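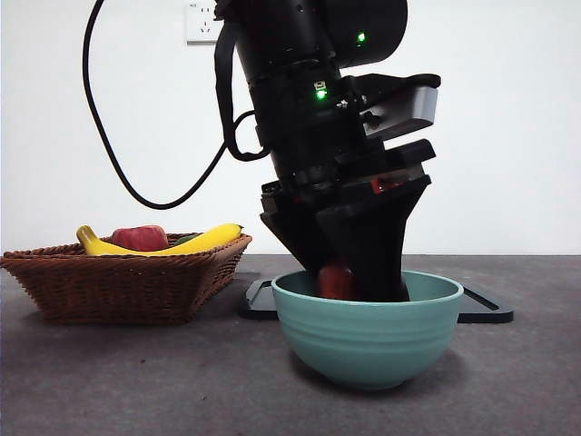

Issue 345 – page 4

Home News Council Clubs Kitchen Letters

Soup for the ward meeting, and getting the hall kitchen to behave

I've been doing the soup for the Drurwood ward meetings since January, and I've picked up a few things that might help if your street or club has just been handed the keys to a hall kitchen. Ours has one good ring and three sulky ones, so everything I make now goes in a single big pot.

Cook the onions at home the night before. They take ages, and the smell gets into the coats – our councillor's questions session is long enough without that. Lentils can go in dry once you arrive. I use 310 grams to a pot and top up with stock whenever the planning items drag on, which they do!

Bread is better torn than sliced. People take what they want while they're listening, and there's no sawing noise during the speeches. Anastasia Petridis brings hers wrapped in a tea towel straight from the oven and it's still soft by the time we get to the bus timetable.

If the urn tastes of last month, fill it with water and a good slug of white vinegar, bring it up hot, leave it for half an hour and rinse it twice. Do this well before the doors open (I didn't, once, and the tea was terrible).

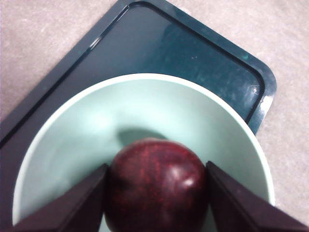
Clearing up before the lights go off

Soak the ladle and the pot as soon as the last bowl is out. Lentils set like plaster. Amirul Kusuma from the Nonberg residents' group swears by a spoonful of bicarb in the water, and I've come round to it. Wipe the hatch shelf too, as the leaflets for the next meeting go there and they'll stick.

Shares 4 Comments 2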